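Benchtop Snacks: a picture and notes collection about small-oven cooking
Put together under the Briltcombe kitchen notes project. Last updated July 8, 2026.

What's in it

This is a collection of notes and pictures about the small stuff on a kitchen bench: the little oven, its dials, the skewers and sticks, the boards and cloths that end up underneath everything. I love this corner of cooking! Big ovens get whole cookbooks, while the humble toaster oven gets a leaflet in four languages that goes straight into the drawer.

There are 52 entries at present. Each one is a short text file with a title, a few lines of notes and one or more pictures. Some entries are recipes, some are about a single object, and a few are just me getting excited about a timer knob.

How the entries are grouped

1. Dials and controls
Timers, heat settings, function knobs. Notes in this group record the markings as they're printed, capitals or lower case included, so please don't tidy them up. On this panel there's a 10 to the left of the ring and a 30 over the top of it, with "broil" in lower case further out to the left. If you grew up saying "grill", as I did, that word takes some getting used to, and the glossary file has both.
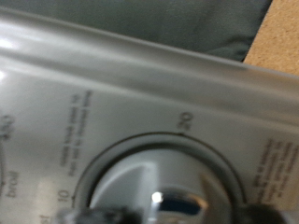

2. Sticks, skewers and picks
My favourite group, and the one that has grown the most since March. It covers skewers for satay, sticks for toffee apples, picks for olives, and all the ways people store them. The notes talk about length and thickness only where somebody had a ruler handy.

3. Surfaces
Boards, mats, cloths and benches. It's a small group but a useful one if you care about colour and texture, and there's a good run of notes on getting sticky marinade off timber.

Files

notes/ has the text entries, one per file
pictures/ has the pictures, named to match
glossary.txt has the word pairs (broil and grill, tray and sheet, and so on)
wedstead.txt is the older list from the Wedstead recipe swap, kept as it came

The Wedstead list uses its own spelling and a mix of cups and grams. I've left it alone. If you convert anything, put the new figure in brackets after the old one so we can still see what was written.

Notes on entries in group 2

Light-coloured wooden sticks stood up in a bundle are one of those sights I never get tired of. They look so ready for something! The speckled tan board turns up with them here, and the entry is cross-listed under surfaces for that reason. Look under both headings if you're browsing by material.
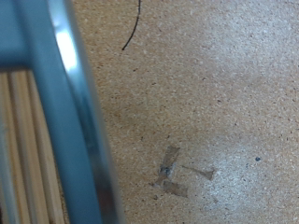 Do wooden skewers need soaking before they go in a small oven?
Soaking for 20 minutes in cold water is plenty for most recipes in the set, and it helps keep the bare ends from scorching. Keep them well clear of the top element as well, soaked or plain.

Temperatures

Everything is in Celsius. Most of the skewer recipes sit at 200, and the Mustesholm flatbread goes hotter, with its own warning at the top of the file. Small ovens vary a lot, so treat the times as a starting point and stay nearby the first time through.

Known gaps

The glossary is thin on dessert words.
Two of the surface entries have notes but still no picture.
The Bianchini cheese toast recipe has no timing, only "until it smells right". I've tried it several times and I agree with the instruction, but a number would be nice.

Adding an entry

Copy blank.txt, fill in the title and notes, and put your picture in the matching folder. Write the way you'd talk to a neighbour over the fence. Half-finished entries are welcome, just put "draft" on the first line and I'll leave it there until you take it off.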